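# 单间里做饭，靠墙这排东西怎么摆才顺手

版块：Plurkness 租房生活 › 收纳与厨房

浏览 2,407

---

**楼主 灰砖**

三月搬进来的单间，没有独立厨房，做饭就靠后墙一张两层不锈钢架。上层放锅、砧板、调料瓶、电水壶，下层塞盆和杂物。架子在二手铺子 Preltell 买的，417 块，铺子送到楼下，自己搬上去的。

住了一阵子，毛病出来了：

- 炒菜的时候调料在另一头，要伸手绕过锅去够
- 砧板一直靠墙立着，前面站着瓶子，每次拿砧板先挪瓶子
- 下层什么都往里塞，想找瓶洗洁精得蹲下来翻
- 筷子、竹签、勺子这类细长的东西没有固定地方，散得到处都是

最后一条打算先解决。粉色半透明的塑料盒，里面带白色隔板，分成几格，准备拿来装细长的小东西。另外几条想听听大家的摆法。预算 300 块以内，不想再买大件，墙上不能打孔，房东写进合同了。
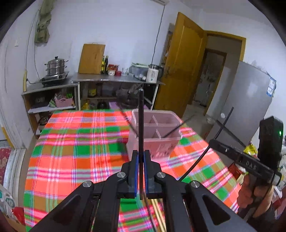 分格的塑料盒装筷子，盒底要不要垫东西？

---

**2楼 半斤挂面**

垫一张厨房纸就够，两三天换一次。筷子洗完先控干再放进去，盒底积水容易发霉，竹的木的都一样。

盒底没有孔的，我不建议长期放筷子。放竹签、开瓶器、剪刀、封口夹这种干的东西没问题。

---

**3楼 住在六楼不想下去**

调料的事好办：先定炉子，再定其他。炉子在左边，油和酱油就跟着放到炉子右手边，隔一个巴掌，别贴着锅，溅油擦起来烦。盐糖鸡精用小罐，放在油瓶前面，拿的时候不用越过高瓶子。高的靠墙，矮的靠外。

砧板不要和瓶子放在同一段墙前面。砧板占一段，瓶子占一段，分开就不用挪了。

---

**4楼 灰砖（楼主）**

回3楼：试过把油瓶挪到炉子边上，确实顺手，就是瓶身一天就糊一层油。你那个“隔一个巴掌”我再试试，之前是贴着放的。

回2楼：盒子底下没孔，那就不放筷子了，筷子另外找个沥水筒。

---

**5楼 老蒜**

我跟3楼意见不一样。油瓶别放炉子旁边，放远一点，用的时候拿过来，用完放回去。单间里你炒一个菜才拿几次油？天天擦瓶子比走半步累多了。

而且酱油、蚝油这些，开了封本来就该放冰箱，摆在台面上受热，夏天坏得快。

---

**6楼 住在六楼不想下去**

蚝油放冰箱我同意，瓶身上一般都写着。普通酱油放外面一两个月吃完没事，我家一直放外面。

油瓶这个看习惯。我拿个浅盘子垫着，油瓶酱油瓶都站在盘子里，脏了整盘端去水池冲。

---

**7楼 老蒜**

浅盘子行，这个可以。我还是坚持放远。

---

**8楼 收纳新手上路**

插一句，下层的问题没人说。我家也是那种两层架，下层以前和楼主差不多，后来按“用的次数”分：

- 每天用的放最外面：洗菜盆、洗洁精、抹布
- 一周用一两次的放里面：大汤锅、蒸笼
- 一个月都不碰的，不放架子上，收到床底或者柜顶

盆可以套着放，大套小，省地方。瓶瓶罐罐装进一个篮子，找的时候把篮子整个拉出来。篮子最好矮一点，能看到里面。深篮子放到后来就是个坑，底下的东西等于没有。

---

**9楼 灰砖（楼主）**

篮子我有一个塑料的，比较深，菜也往里放。看来菜和杂物得分开。

昨晚先动了一半：不常用的罐子收走了几个，洗洁精挪到外侧，蹲下来一眼能看见。砧板还没想好。

---

**10楼 半斤挂面**

菜别和洗洁精放一层，哪怕隔着篮子。漏过一次你就知道了，整把葱都扔了。

没地方的话菜放上层最边上，或者门后挂个网袋。

---

**11楼 酱缸**

砧板我说两句。木砧板靠墙立着是对的，平放下面不透气。但是直接贴墙，墙皮会发黄，板子那一面也干得慢。淘宝上搜“砧板架”，铁丝弯的那种，十几块，不用打孔。或者用书立，我用的就是书立，买厚一点的，薄的撑不住大砧板。

不锈钢台面滑，砧板斜靠着底下要垫一小块硅胶或者旧毛巾，不然切着切着震一下就倒，砸到瓶子。

---

**12楼 老蒜**

书立可以。不过谁家切菜的时候砧板还靠在墙上？

---

**13楼 酱缸**

我说的是切完立回去以后，旁边剁肉用的另一块。行吧，没说清楚。我家两块，生熟分开。

---

**14楼 收纳新手上路**

生熟分开这个楼主也考虑下，单间小，买一块薄的塑料板切水果熟食，用完插在木砧板后面，不占地方。

---

**15楼 灰砖（楼主）**

记下了。书立家里有，今晚试。塑料板下次去超市看看。

再补一张靠墙那排的全貌，大家接着提。

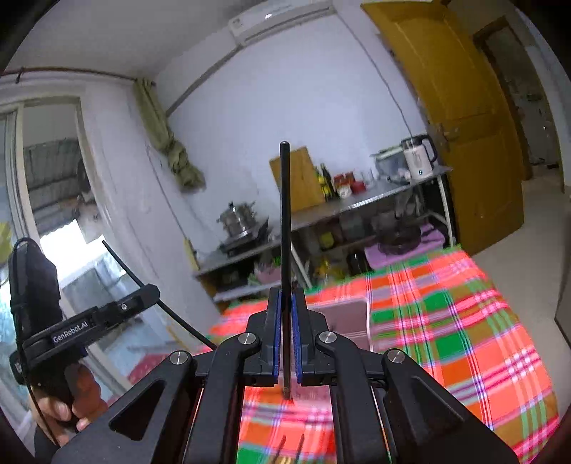 靠墙一排：锅在左，电水壶靠右，下层放盆和瓶罐

---

**16楼 住在六楼不想下去**

电水壶放右头可以，离锅远。注意别让线从台面前沿垂下来，走后面，贴着墙往上。

电饭煲有个事：蒸汽口上面别挡东西，也别正对着纸包装。干货、面条、袋装的调料离它远点，受潮结块。煮饭的时候把电饭煲往外拉一点，煮完推回去。

---

**17楼 老蒜**

同意电饭煲这条。另外水壶和电饭煲别插同一个小排插，同时开负荷大。宁可分开用，先烧水再煮饭。

单间做饭还有油烟，炒菜的时候开窗，房门也开条缝，对着吹一吹。爆炒就算了，布上全是味。

---

**18楼 酱缸**

说到布，床和做饭的地方在一间，床上最好罩一层。不用买贵的，旧床单就行，做饭前铺上，做完收起来抖一抖。我以前住单间，半年下来枕头一股葱油味。

---

**19楼 半斤挂面**

罩床单我觉得没什么用，味道是在空气里的。与其罩不如少炒，多蒸多煮。我租房那两年基本蒸菜，台面好擦，墙也干净。

---

**20楼 酱缸**

油星子能挡住，味道确实挡不住。少炒我做不到。

---

**21楼 海带结**

路过问一下，不锈钢架子上的水渍怎么弄？我那张擦完全是一道一道的，越擦越花。

---

**22楼 收纳新手上路**

先用洗洁精水擦一遍去油，清水再擦一遍，最后用干布顺着纹路擦。花是因为没擦干，水自己干了就留印。有水垢的地方用白醋兑水，敷几分钟再擦掉，别用钢丝球。

---

**23楼 海带结**

收到，我之前就是用钢丝球的……

---

**24楼 灰砖（楼主）**

报告一下进度。

1. 砧板用书立夹住了，单独占一段墙，前面不放瓶子。拿起来一只手就够。
2. 油和酱油放进一个浅盘，离炉子隔了一个巴掌。老蒜别骂，先用一周，瓶子太油我就挪远。
3. 菜和洗洁精分开了，菜放上层边上。
4. 分格盒装竹签、夹子、剪刀，放在调料后面。剪刀头朝下，高出来一截，能接受。
5. 买了一个不锈钢沥水筒放筷子，6 块钱，底下有孔，接水的小碟子是家里现成的。

还没解决的是下层靠里的位置，手伸进去够不着，现在放的是换季才用的东西。

---

**25楼 老蒜**

不骂。一周以后回来说瓶子油不油。

剪刀放分格盒里的话，靠边那格，别和夹子混，抓的时候容易戳手。

---

**26楼 住在六楼不想下去**

靠里够不着可以放个带滚轮的托板，Ralluder 出过一种扁的，我在 Lumenta 小区的闲置群里收过一块，拉出来推进去都轻。就是高度要先量，下层净高不够的话放上去盆就塞不进了。

---

**27楼 收纳新手上路**

不用买，找个硬一点的纸箱盖，边上穿根绳当拉手，一样能拖出来。受潮就换一个。

---

**28楼 住在六楼不想下去**

纸箱盖在厨房撑不过一个月，还招蟑螂。塑料的吧，旧的整理箱盖子也行。

---

**29楼 收纳新手上路**

蟑螂这条我认，改成塑料盖子。

---

**30楼 灰砖（楼主）**

搬家时留了个整理箱盖子，回去量一下下层高度。

瓶子的事：用了四天，油瓶外面有一点，酱油瓶基本没有。目前打算只把油瓶挪远一些，酱油留着。

---

**31楼 老蒜**

可以。

---

**32楼 海带结**

白醋那个试了，印子淡了很多，边角还有一点，周末再敷一次。谢谢楼上。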